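工单主题：开放日演示机位，腕部相机画面偏亮导致地面目标定位失败
所属项目：Keditz 移动抓取平台
现场：Grimitz 大楼一层大厅，参观日演示区
提交方：Gruston 现场支持组
优先级：高（影响对外演示）
状态：已解决，待复查
登记日期：2024年10月15日

问题描述

上午第一场参观演示中，机器人按脚本驶入大厅后执行“地面拾取”任务，腕部相机连续报“目标置信度不足”，夹爪停在预抓取位，超时后自动退回。演示员改用手动模式完成了该场。同一脚本6月在 Carroll 实验室验收时运行正常，当时地面为深灰色地胶。

报错内容如下：
grasp_planner: no valid candidate (timeout)
wrist_cam: exposure at lower limit
base: pose ok
arm: pose ok

初步判断

底盘和机械臂位姿均正常，夹爪开合自检通过，先排除机械侧。大厅地面为浅色大理石，有灰色纹理和斜向砖缝，反光不均匀。怀疑方向有两个：一是自动曝光在亮面上触底，二是平面分割把砖缝和石纹当成了物体边缘。

排查记录

步骤1 重启腕部相机节点，清空标定缓存后重新加载。故障复现，排除缓存问题。

步骤2 检查相机镜头及保护片。有少量指纹，用无尘布清洁。画面对比度略有改善，报错不变。

步骤3 关闭自动曝光，手动逐档下调曝光时间。降到第4档后亮区不再溢出，石纹可以分辨。置信度报错消失，但规划器开始输出误检：候选框落在砖缝交汇处的深色斑点上，夹爪两次试图抓取地面。立即按下暂停，未触地。

步骤4 将分割算法的最小区域面积由100像素调到700像素，过滤砖缝和斑点类小区域。空地面连续运行5次，无误检输出。

步骤5 夹爪张开，不放置目标物，腕部朝下对准家具腿前方的石材地面，核对指尖与地面的相对位置，并确认家具腿没有被列入抓取候选。 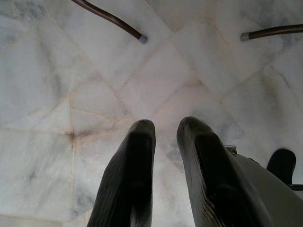
步骤6 放入演示用布袋，按完整脚本运行。抓取、抬升、移交均完成，日志无告警。参数另存为 hall_marble 配置，原配置保留。

步骤7 下午场开始前，在参观者站到围栏外的条件下再跑一遍。人影扫过地面时置信度有下降，未低于阈值，任务正常结束。

原因

验收时使用的曝光下限和最小区域面积均按深色哑光地面整定，现场浅色反光石材超出该范围。两项参数单独修改都不能解决：只调曝光会引入误检，只调面积则仍然没有候选输出。

处理结果

下午各场演示均使用 hall_marble 配置，未再出现超时退回。手动模式作为备用保留，操作手柄放在演示台左侧抽屉内，钥匙由值班人员保管。

遗留事项

1. 桌椅位置在场间会被参观者挪动。目前家具腿靠高度阈值排除，低矮横杆未测试。下次布展前补测，测试完成前脚本内的拾取区保持在围栏中心线以内。

2. 右侧指面有磨损和浅色擦痕，对本次故障无影响。已通知备件组，按常规周期检查指面，暂不更换。

3. 开放日讲解词中“可在任意地面工作”一句，建议改为“已在地胶和大理石地面测试”。已转交演示内容负责方，未回复。

4. hall_marble 配置尚未合入主分支，需要 Carroll 实验室在深色地面上回归一次，确认切换配置后旧场景不受影响。

追加回复（支持组，当日闭馆后）

导出全天日志。步骤3之后无新增误检。晚间大厅顶灯关闭一半，用同一配置试跑，画面偏暗但可用，抓取成功。若以后安排夜场，建议另存一套曝光值，不要在现场临时改动。日志包已上传至工单附件，工单保持打开，等回归结果返回后关闭。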